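Clollby Boards > Software > Perception and planning
Thread: Wrist camera loses the rim on pine, planner then does something daft

mossgarth
Evening all. I've been putting this off because I suspect the answer is "read the manual", but I've read it twice now and my tea has gone cold both times, so I'm asking.

I'm running the Zesden planner with the Mirani segmentation node feeding it, wrist camera only, no overhead. The job is to find a round vessel on a pine table and work out an approach to the rim. On a dark cloth it's lovely, I could watch it all day. On the bare wood it goes wandering off. The mask either bleeds into the shadow or breaks into pieces, the circle fit jumps, and the planner (quite reasonably, poor thing) replans towards wherever the circle has jumped to. My last log had 2419 replans in it before I stopped it.

So far I've tried raising the mask threshold, lowering it again, and turning on the smoothing filter, which only made it wander more slowly.

oldpenny
Hello mossgarth, welcome to the club. Before anybody gets excited about retraining things: are you fitting the circle to the whole mask or only to the edge pixels? The default in Mirani is the whole mask, and with a partial view that drags the centre inwards every time. It's under fit_source in the config. Set it to edge and see what your replans do.

mossgarth
Whole mask! I had no idea that was even a setting, thank you. I've changed it and it's a good deal calmer when most of the rim is showing. Still jumps about when there's only a corner of it in view.

terncastle
I'm going to disagree with oldpenny a little, with affection. Edge fitting helps, but it papers over the real trouble, and the real trouble is that the planner believes every single circle it is handed. A short arc can fit a great many circles nearly as well as each other. Your fit should be coming out with a covariance, and when that's large the planner ought to hold its last goal and go for a better look, instead of haring off. I wouldn't touch the perception side at all until that's in.

oldpenny
Fair, but he'll get a large covariance all day long if the mask includes half the shadow - or worse, a small one in the wrong place. Rubbish in and so on. I'd fix the mask first.

terncastle
We had this same argument in February, I think, and I'm no more persuaded now than I was then!

Jarmila Brabec
I maintain the Nirnutmont bridge between the two packages, so some of this is on my plate, and I'm sorry about the cold tea. You're both describing something real. The bridge throws the covariance away at present. It was left out to keep the message small and I never went back to it. There's a branch called keep_cov which passes it through, and if you set min_arc as well, the planner ignores any fit made from too short a piece of rim. I'd start with a window of 8 frames for the agreement check and come down to 5 if it feels sluggish.

Could you post a few of the raw wrist views, mossgarth? Without the overlay, please. I'd like to see what the node has to work with.

mossgarth
Of course, and thank you for being so kind about it. Raw views as asked, and I haven't sorted them into any order.

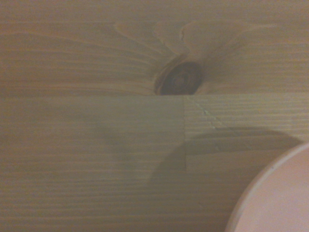
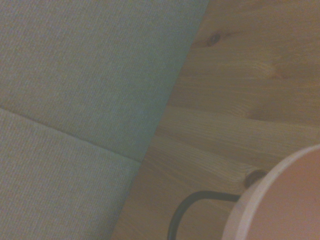
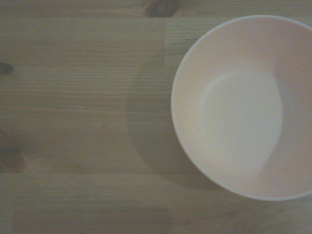 I've pulled keep_cov and it builds cleanly, apart from a grumble about an unused header. What I can't work out is where min_arc is measured. Is it degrees of the fitted circle, or pixels along the edge? If it's pixels I'll have to scale it with height, and my height estimate drifts a bit on the way down.

Jarmila Brabec
Degrees of the fitted circle. It was pixels in the old version, and I'm afraid the comment in the config file still says so. I'll correct that tonight.

oldpenny
Knots are worth a thought too, while you're in there. Mirani likes a dark blob, and if one touches the edge of the mask it'll happily swallow it. There's a blob_reject flag that's off by default. I leave it on for any sort of timber.

terncastle
Careful with blob_reject, it ate a mug handle of mine once and I spent an entire evening blaming the planner. I'd leave it off and let the agreement check deal with the knots.

mossgarth
Right, I'll try it both ways then, 2 runs of each, with the same start pose. If the replans come down to something civilised I'll put the config up in the shared folder so you can all pick holes in it. Is there a way to log the covariance next to the goal pose, or do I need to write a little subscriber for that?

Jarmila Brabec
Set log_fit to full and it's written to the same file as the poses. The column headings are in the wrong order on that branch, mind - the last two want swapping.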